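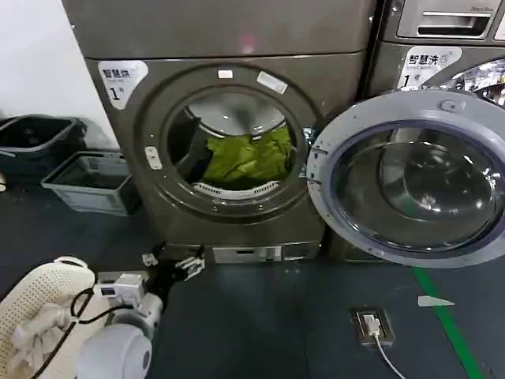
## 3. How we ran the neck strap lessons

I'll start with the riders, because they gave us the most trouble. We wanted adults who could trot without help but still used the reins to stay upright when things got bouncy. Every riding school has plenty of these people. Finding ones who would say so on a sign-up sheet was harder, and the first version of our form (which asked people to rate their own balance) got us a group of riders who were far too good. I threw that form out and asked the instructors instead. We ended up with 13 riders, split between the yard at Lomham and the smaller one at Troltwood.

The question was a plain one. If you give a wobbly rider a strap around the horse's neck and tell them to hook a finger under it in trot, do they pull less on the reins, and do they still pull less once the strap comes off? Plenty of teachers swear by the strap. Others think it only swaps one handle for another. I learned with one and I liked it, so I should admit I came into this hoping it would do well.

### 3.1 Horses and tack

We used four horses, all regular lesson horses and all used to beginners. I would have liked more, but I also wanted horses that wouldn't react much to a heavy hand, and I didn't want any of them working extra hours for my sake. Each rider kept the same horse from the first lesson to the last. The one exception was a rider at Troltwood who started on Kvaran and had to switch when he lost a shoe. Her numbers from that lesson are left out of everything in Section 4.

Saddles and bits stayed as they were. Swapping bits to make them all match sounded tidy on paper, but a horse in a strange bit moves differently for a while, and I'd have been measuring that. Reins were ours: plain leather with a Marnulero tension sensor clipped in on each side, close to the bit. The sensors are light, though two riders told me they could feel the reins swing a little more than usual. I could feel it too when I tried them.

Riders also wore a bib over their own clothes so that whoever was at the gate could tell from a distance who was being recorded. Bibs and saddle pads went through the wash between lessons. Figure 1 is a front-loading washer with a yellow-green garment in the drum.

### 3.2 The lessons

Each rider had six lessons, all taught by Rima Issa. I can't say enough about how much easier this made things - she uses the same words for the same fault every time, and she never once looked at the sensor readout while teaching, even though the tablet was sitting right there on the fence post. Having one teacher does mean our results are partly results about Rima, and I come back to that in Section 5.

A lesson went like this. The rider walked on a loose rein for as long as the horse needed, then took up contact and trotted large in both directions. After that came circles, a few changes of rein, and walk-trot transitions, which is where beginners tend to grab. Riders in the strap group hooked one finger under the strap for the trot work in the first lessons, then rode without it in the last two. The other group had the same exercises with no strap, and Rima simply told them to give with the hands when she saw a pull.

I had planned on a canter block as well. We dropped it after the pilot, partly because several riders weren't ready and partly because the sensor signal in canter was a mess that I didn't know how to clean up.

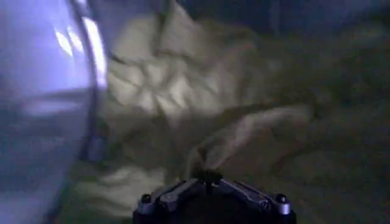 The trot signal was much kinder to us. You get two peaks per stride, one for each diagonal, and with a steady rider they look almost like a row of matching teeth. With a rider who is hanging on, you see taller peaks and then a long slope where the hand doesn't let go. I used that slope as our main measure. Peak height gets all the attention in this kind of work, but a short firm half-halt can give a tall peak too, and I didn't want to mark people down for riding well.

### 3.3 What I kept and what I threw away

For each rider I took some 600 strides across the whole set of lessons, drawn from the straight sides of the arena only. Corners were out. Even a nice quiet rider has more weight in one hand on a bend, and the two arenas have quite different corners anyway. I also cut any stride where the horse stumbled, spooked or broke gait, going by the notes Rima and I made at the time.

The notes from Lomham are better than the ones from Troltwood. My handwriting got worse when it was cold, and by December I was writing with gloves on, so a few of the later spooks may have been missed. I reran the comparison with the December lessons left out. The difference between groups got a little smaller but stayed in the same direction, and both versions are given side by side in Section 4.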